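Ticket 229: Wimeck booking page shows the wrong hour
Opened by: Etornam Tetteh, Brunton office 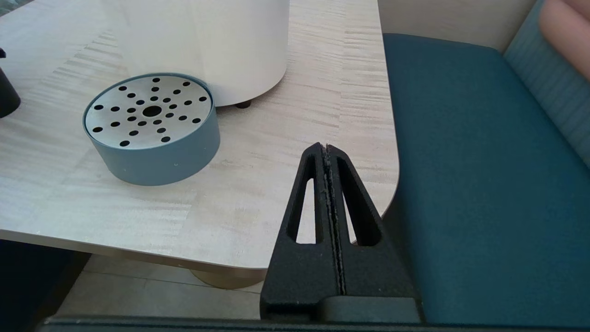
Since the update of March 2019, every meeting that I book in Wimeck appears one hour later in the calendar of my colleagues. On my own screen the hour is correct. I have already cleared the browser memory and signed in again, with the same result.

Reply from Casimiro Sotomayor, support:
Please open Settings, then Region, and tell me which time zone is written there.

Etornam Tetteh:
It says "Automatic". I changed it to London and saved. I booked 22 test meetings and all of them are correct now. The old ones are still wrong.

Casimiro Sotomayor:
The old ones must be saved again one by one. I leave the ticket open.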